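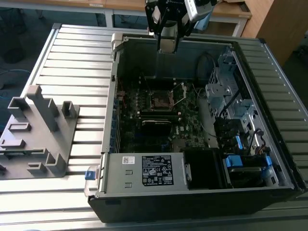

Figure 3. Desktop tower laid on its side with the side panel removed. The CPU socket is exposed, with no cooler installed on it; the power supply lies along the lower part of the case.

4.2 Access to the socket area

The towers considered in this section came from the Sasotside intake, which closed on 9/7/20 with 552 units on the Matano register. Of these, 500 were judged complete enough to enter the disassembly study. The remainder lacked a board, a power supply or a usable chassis and were routed directly to material recovery. The sorting rules are given in Section 3 and are not repeated.

All units were worked on in the horizontal position, with the open side facing up. In the upright position the weight of a tower cooler acts sideways on its mounting points, and a screw that comes free tends to fall toward the power supply, where it is hard to recover. Laying the case down removes both problems at the cost of bench space. It also brings the socket, the memory slots and the expansion brackets into one plane, so that a single lamp position serves for most of the work.

The case was placed on a ribbed aluminum surface (Figure 3). The ribs let small debris drop below the level of the chassis, and the slots accept clamps and locating pieces at any point along their length. An earlier arrangement using a rubber mat was abandoned in February after grit caught in the mat was found to mark the painted side panels. Units with a dented lower panel rocked slightly on the ribs and were shimmed with card before any work at the socket began.

Removal of the cooler is treated as a separate operation (Section 4.1) and is complete before the steps described below. What follows starts from a bare processor or a bare socket.

The clear space over the socket is set by three features of the chassis: the height of the side walls, the position of the drive cage, and the routing of loose cable. The first two are fixed for a given case. The third varies from one unit to the next, even within a single model, and accounted for most of the differences in handling time. Cables were therefore moved before the retention lever was touched. Where a cable could not be moved without unplugging it, the connector was recorded on the unit sheet and then released. Bundles were held back with a soft tie and were never tucked under the drive cage, as a trapped cable was found to pull on the board when the case was next turned.
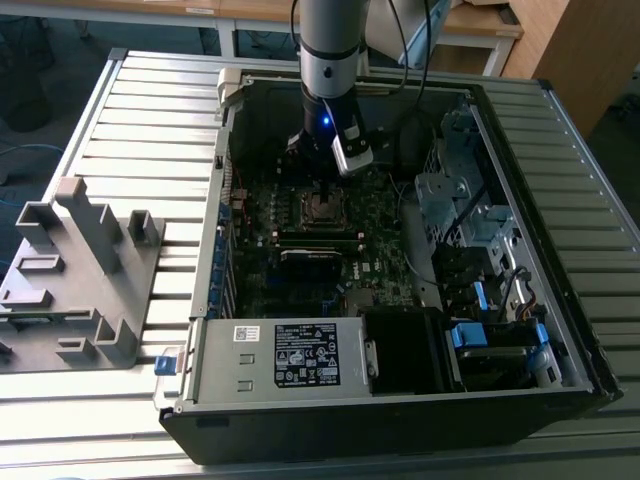 Does the power supply have to come out before the processor is removed?

It can stay in place in most towers of this layout, provided the mains lead has been disconnected and the supply does not overhang the socket.

In compact cases the supply may cover part of the board, and the order is then reversed. These cases were few in the present intake and are reported separately in Section 4.5.

4.3 Opening the retention mechanism

The mechanism consists of a lever and a metal load plate with a central window. The lever is pressed down, moved outward past its catch and raised under control. The load plate is then lifted on its hinge until it stands clear of the processor. Neither part should be allowed to spring. A lever released at the catch can strike a nearby component, and damage of that kind was difficult to separate afterward from damage already present at intake.

With the plate raised, the processor was lifted straight up by two opposite edges of its substrate. Tilting was avoided throughout. On sockets with contact pins, a tilt of even a small angle drags one edge of the package across the outer rows, and bent pins in those rows were the most frequent reason for a board to be downgraded. The upper face of the heat spreader was then wiped with Zalto cleaner on a lint-free cloth – the cloth being wetted, never the part. Residue at the edge of the lid was left alone if it had hardened, as scraping near the substrate did more harm than the residue itself.
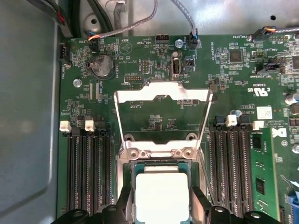
The memory slots were dealt with only after the socket had been closed or covered. Modules fitted close to the socket restrict access from the side, and the original procedure, taken from the Mihăilă workshop notes, called for them to be removed first. Trials on 100 units showed no benefit from that order where the processor was lifted vertically. Leaving the modules until later also reduced the number of loose parts on the bench at the moment when the socket was open. The slot position of each module was written on its bag before the next one was released.

A cover was fitted to every empty socket as soon as the inspection was finished. Where the original cover had been lost, a replacement of the same outline was used. The load plate was lowered over the cover without force, and the lever was returned to its catch. Boards stored with the plate raised were found to be awkward to stack, and the plate itself was exposed to bending.

The coin cell was left in its holder during this stage. Its removal belongs to the battery procedure in Section 4.6, which applies to every board leaving the bench whether or not it is to be reused. The procedure and the unit sheet were both revised by Bogdan Ardeleanu after the first batch, and the times given in Table 3 refer to the revised version only – times from the first batch were kept on the Matano register but are excluded from the analysis.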